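Huerta moves sausage skewering to its own table ahead of summer service

Huerta, the grill counter and catering kitchen on Bistach Street, has moved its skewered sausage preparation off the main line and onto a separate table. The change took effect in June and applies to all orders prepared on site, including trays made up for collection.

Until now the sausages were skewered at the end of the grill line, next to the bun station. Staff reached across one another for sticks and trays, and finished portions were set down wherever there was space. According to the kitchen's own log, 1,226 skewered portions went out in the month before the change. The log also records 372 portions sent back to be skewered again, mostly for sticks that had split the casing or come out through the side.

"The old setup worked when we sold a few dozen a day," said Isauro Barajas, who manages the kitchen. "Past that, you spend your time looking for a clear spot to put things down."

The new layout is plain. Skewers stand upright in a metal cup on the table. Foil trays are set within reach of the cup, and the sausage goes from the tray to the stick and back again. Trays are replaced when a batch is finished and are not carried over to the next one.

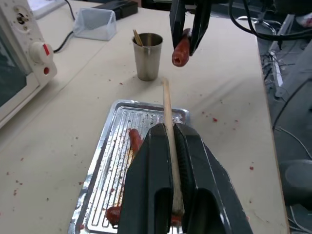

4 min read

The cup is brushed stainless steel with a slightly rolled rim, and the thin wooden sticks in it protrude just above the top. Barajas said the height was a matter of some discussion. A tall container holds more sticks but makes them hard to pull out one at a time. A shallow one tips over. The kitchen tried three sizes before choosing the present one.

The foil tray has a ribbed bottom and a raised rim. The grooves keep the sausage from sitting flat in its own grease, and the rim limits how far a piece can roll. The trays are light and bend easily at the sides when moved by hand, so the written procedure now says to slide them across the table from underneath.

The procedure itself runs to one page. The sausage is held level, with the cut end facing the stick. The skewer is set at the center of the cut end and pushed in along the length of the meat, with steady pressure and no twisting. If the point drifts toward the casing, the stick is drawn back and started again in the same hole. A second hole in the same end is counted as a fault, and the portion goes to the staff meal.

Sausages are rested after grilling before they are handled. Huerta's earlier practice was to skewer them straight off the heat, which Barajas said was faster by a few seconds per portion and cost more than that in torn casings. The kitchen uses a short, reddish sausage made for it by Bakeck, a local butcher. Pieces that break during handling are kept in the tray until the batch is done and then used in the bean stew.

Skewer quality has been a separate matter. The kitchen changed suppliers in the spring after a run of sticks with rough ends. Its current stock comes from Vikham, in boxes that are opened and checked before the sticks go into the cup. Anything cracked, bent or badly frayed is thrown out. Slight fraying at the blunt end is accepted, provided that the end is the one held by the customer and no loose splinters come away when it is rubbed with a cloth.

The page also covers cleaning. The cup is emptied, washed and dried at the close of each shift, and sticks left in it are discarded. The table is wiped down between batches. Containers and other items kept toward the back of the table are to be moved before wiping, a point that was added after the first week.

Batch size is set at 16. Larger batches were tested and dropped, as the last pieces had cooled too far by the time they were skewered and needed to go back on the grill. With the present number, one person can finish a batch and start the next tray without a pause in service. A second person is added from 11 a.m. to 2 p.m. - the period when the counter and the collection orders overlap.

Early figures are in line with what the kitchen expected. Huerta recorded 2,209 portions in the first full month of the new arrangement. The number sent back has not been totaled for the same period, and Barajas said he would wait for a second month before comparing the two. Summer orders include more large trays than spring ones do, and these are packed at a different pace.

Prices are unchanged. The standard portion is still one sausage on one stick, with mustard or pepper relish on the side. Customers ordering trays can ask for the sausages without sticks, in which case the skewers are packed separately in paper.

The kitchen plans to use the same table for vegetable skewers later in the season - peppers and squash at first, with mushrooms to follow if they can be kept from splitting. Those will have their own cup and trays. Orders for large trays close at 4 p.m. on the day before collection, at the counter or by phone.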